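Setting up the Skirar slot-picking kit on an existing arm

Applies to Skirar kit, hand revision 5. Last revised 6th June.

The Skirar kit adds a fingered hand, a wrist camera and a picking routine to an arm that already has a working controller. It is sold by Hirndale, either as parts for self-fitting or with a setup visit. This page covers self-fitting for a tabletop station where small flat packets are stored upright in a divided tray and the arm is asked to take one out or put one back. It assumes the arm has been mounted, the emergency stop tested and the controller updated.

Allow a full working day for a first installation. Most of that goes on step 4.

What you need

The kit box, with the hand, the wrist camera and the cable set
A hex key set and a torque driver
A laptop with the Nirkska configuration tool installed
A compartment tray with rigid dividers
A stock of the real packets, including damaged ones

The Nirkska tool will not run from a memory stick. Install it to the local disk and keep the laptop on mains power during calibration. A laptop that drops into sleep part way through loses the whole calibration file, and the tool does not warn you.

Step 1. Position the table and tray

Place the table so that the tray falls in the middle of the arm's reach. Working at full stretch reduces accuracy and slows the wrist. The tray does not have to be square to the table edge, as the routine measures the angle for itself, but it must not slide. Use the rubber feet supplied or a thin non-slip mat.

If the table is made up of two sections, keep the tray entirely on one of them. A small height difference at the join is enough to upset the depth reading in the slots nearest to it.

Load only a few slots to begin with. A full tray makes it hard to tell a poor approach from a packet that is simply wedged.
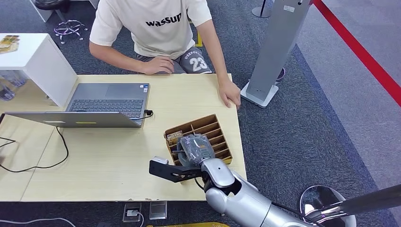 Keep the operator's seat on the opposite side of the table from the arm, with the laptop well clear of the tray. Run the laptop's power lead away from the working side. The person at the keyboard needs to see the tray and reach the stop control without leaning across the table.

Step 2. Fit the hand and check the cable run

Power the arm down at the controller and wait for the status lamp to go out. Offer the hand up to the wrist flange with the alignment pin at the top, start all the screws by hand, then tighten them in a diagonal order with the torque driver. The setting is printed on the card in the kit box. Do not use thread lock on the first fitting, as the hand will probably have to come off again.

Route the hand cable along the forearm and leave enough slack for the wrist to turn fully in both directions. Turn it by hand to check. A cable that goes tight at either end of the travel will show up later as a drift in finger position, and the log will blame the fingers.

Restore power and run the hand self-test from the Nirkska menu. Each finger should close and open in turn. If one stops short, repeat the test once before opening a fault report. A single failure directly after fitting is common and usually clears.

Step 3. Park the hand

The park pose is where the arm waits between tasks and where it returns after a stop. The default pose supplied by Hirndale was written for a bench with a clear floor beneath it. Set your own. The fingers should be partly curled and free of load, with nothing within reach of the fingertips, and the forearm should not rest on any other part of the machine.

Look at the floor below the park pose as well. Power leads and floor sockets are easily forgotten during setup, and a loose lead should be moved or covered before the arm is run at full speed.
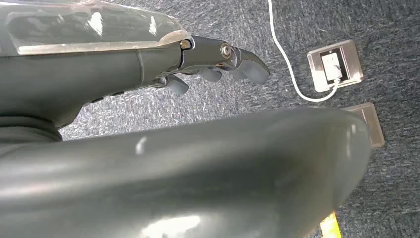

Can the park pose be changed after calibration?

It can, provided the wrist stays in the same half of its travel. If the wrist crosses over to the other half, the camera offset is discarded and step 4 has to be done again.

Step 4. Calibrate against the tray

Select Tray, New, and enter the number of rows and slots. The arm will pass over the tray and record each divider. Keep hands off the table during the pass. When it has finished, the tool shows a match value for every slot. Values below the threshold are marked and should be rescanned individually.

Poor values nearly always have one of these causes: the tray has moved, a packet is leaning across a divider, or there is glare from an overhead light. Deal with the first two before touching the lighting.

Next, set the grip force. Start at the lowest setting and raise it one step at a time until a packet can be lifted clear of the slot and held for a count of ten. Soft plastic bags need a separate profile. They fold between the fingers, and the width reading is of little use, so switch the routine to force-only for these.

Step 5. Run the soak test

Set the routine to 500 cycles, take and return, using mixed packets. Leave logging on. On our own station the first run ended at cycle 177 with a packet returned to the wrong side of a divider. The fault was traced to a tray width typed in wrongly. After that was put right, the station went on to 2,111 cycles before the next stop, which was a split packet.

A stop with a clear cause is acceptable. Repeated stops in the same slot are not, and mean going back to step 4 for that row.

Step 6. Glove or bare fingertips

The kit can be run with a thin glove over the hand. This gives better hold on glossy card and keeps dust out of the joints. It also blunts the fingertips slightly, so narrow slots become harder to enter. Recalibrate the grip force whenever the glove is fitted, removed or replaced. The bare-hand profile should not be used with a glove on.

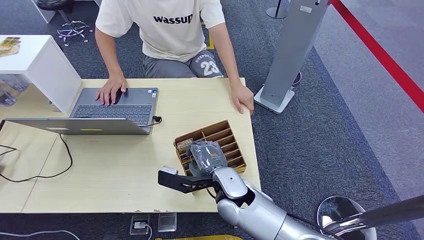

Ilídio Bettencourt writes that on his Mateos trays, which have closer dividers, the glove cost him more returns than it gained, and that he now fits it only for coated card. He adds that the grip profile has to be saved under a new name, or the tool overwrites the bare-hand one without asking.

The second point is correct for the current version of the tool. Fouad Tarawneh has reported it to Hirndale, and a fix is listed for December. Until then, export both profiles to a separate folder before changing over.

Step 7. Save and back up

Choose Station, Save All. This writes the park pose, the tray map and the grip profiles to one file. Copy the file off the laptop. If the hand is later swapped for a replacement, load the file, repeat the self-test in step 2 and rescan one row of the tray before returning the station to use.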